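Seed lab notebook, bench 2
October 2018
Entry: EA, with counts by Ilir Petkov

Germination retest on the Pramska barley, lot 113. First count was done at day four, final at day seven, between paper at 20 degrees. Prechill of five days at 7 degrees, same as the September run. Abnormals were mostly short coleoptiles with split tips. Two of the replicates were outside tolerance with each other, so the whole test goes again and none of the four gets reported.

Hoxha lupin, lot 127: hard seed still high after scarifying with the medium paper. Ilir scored a second set with the fine paper and got fewer broken cotyledons. Keep to fine from now on. Do not use the drum, the belt is slipping and the dwell time can't be trusted.

Moisture by oven, ground sample, two hours at 130. Duplicates agreed within 0.2. Balance drifted in the afternoon and was re-zeroed before the second pair went on. Check the levelling feet.
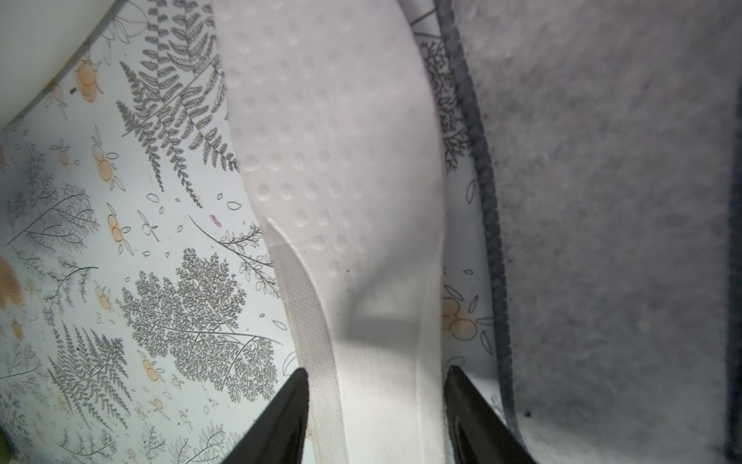 Page last changed: October 2018, by E. Annan

Purity on the ryegrass from Wollus. Working sample drawn with the riffle divider, three passes. Wild radish pod segments found in the other seeds fraction, plus one seed of what Souad Kabbaj thinks is a dock. She has taken it to compare against the reference drawer. Leave the fraction in its envelope until she has signed the sheet.

Thousand seed weight on the same lot still to do. The counter was reading doubles on the small fraction, so the vibration needs turning down and the gate narrowed a touch. If that fails, count by hand in hundreds.

Cabinet 3 chart shows a dip overnight to 17 degrees, recovered by morning. The canola trays on the lower shelf were in there at the time. I have marked their cards and would extend the final count by a day before calling anything dead. Damir, can you look at the door seal?

Blotter stock: 87 sheets of the heavy grade left. Reorder form is on Viorica's desk, unsigned.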